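Two-arm sorting cell: left arm reports "part released" but the part is still on the fingers

Posted in Fault Finding, 6 July 2022
Status: open

Bradley Tindall

We run a two-arm cell that sorts mixed electronic parts from a center tray into four bins. Both arms hang over a shared table. The sequence software is Zellano, the gripper controllers are Kimley units, one per arm, on the same 24 V supply.

The fault is intermittent. The left arm moves to its bin, the controller reports open, the "part released" bit goes high, and the arm lifts away with the part still attached. The next cycle then starts with a part on the fingers, and the arm goes back to the tray with it. On the last event it came close to the circuit board before I hit the stop.

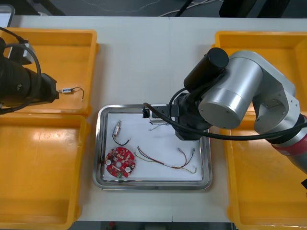
The log covers 2,710 cycles and the fault shows up in 4 of them. All were on the left arm. In each case the finger position in the log reads full open at the time the bit goes high, so the controller is apparently telling the truth about the motor. Grip force and opening width are identical on both arms.

Already tried: swapped the left controller for a spare, cleaned the finger pads with alcohol, raised the dwell after opening. The dwell may have helped, but the fault is too rare to tell. I would like to know whether this is a controller problem or a mechanical one before I order parts.

Leif Westerberg

Had the same thing on an old cell. Replace the gripper. The Kimley ones wear out.

Gudrun Wikström

I would not replace anything yet. If the log shows full open at the moment of release, the motor and encoder are probably fine. Your release bit is derived from finger position only. It says the fingers moved. It has no information on where the part is.

With loose-wired parts there are two common causes.

1. The lead hooks over a finger or a fastener. The body drops free and the lead holds it up.

2. The lead is trapped between the finger and the pad edge. This happens when the pad has lifted at a corner. Check with a feeler gauge, fingers open.

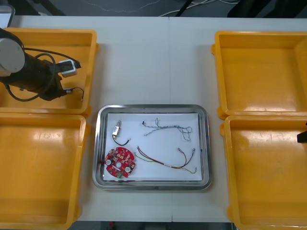 Cause 1 depends on how the part is presented. Look at which parts were involved in your failed cycles and compare them with the full log. My guess is that the rigid items are never on the list. In your tray the small metal cylinder has a short black wire that leaves the bottom and curls off to the right, so a finger coming down on that side can pass inside the curve. Approach from the side opposite the lead, or rotate the wrist so that neither finger descends into the loop. The harness needs its own grasp point for the same reason, well back from the terminals.

Then fix the logic. Do not let the sequence advance on the release bit alone. After the lift, close the fingers to zero width. If they stop short, something is between them. This catches cause 2. It does not catch a lead hanging over the outside of a finger, so you also need a check on the bin or on the fingers themselves, by camera or by beam.

Treat a failed check as a hold, with a manual reset. Do not code an automatic shake. We had a Skandine arm throw a connector out of the cell that way.

Maj-Britt Bakke

Agree with Gudrun on the logic. One addition. Your supply is shared, so log the voltage at the left controller while the right arm closes. A dip can reset the position reference, and after that "full open" in the log may be several millimeters short of full open. Swapping the controller would not show this.

To separate the two, home the left gripper after every bin drop for a test run. Use at least 2,000 cycles, given your fault rate. If the faults stop, look at the supply. If they continue, look at the leads and pads. 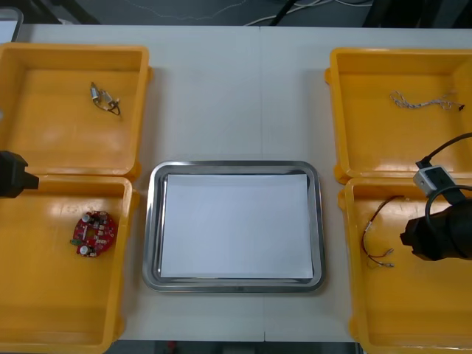

Run the test at reduced speed with the guard closed, and clear any held part only with both arms in protective stop. On a shared table the second arm will carry on with its own queue unless the stops are linked. Check that they are. On some Zellano installs the link is off by default and has to be set for each arm.

Bradley Tindall

Stops were not linked. They are now. Left pad is lifted at one corner, so cause 2 is possible. New pads ordered, homing test starts once they are fitted. I will post the voltage log with the results.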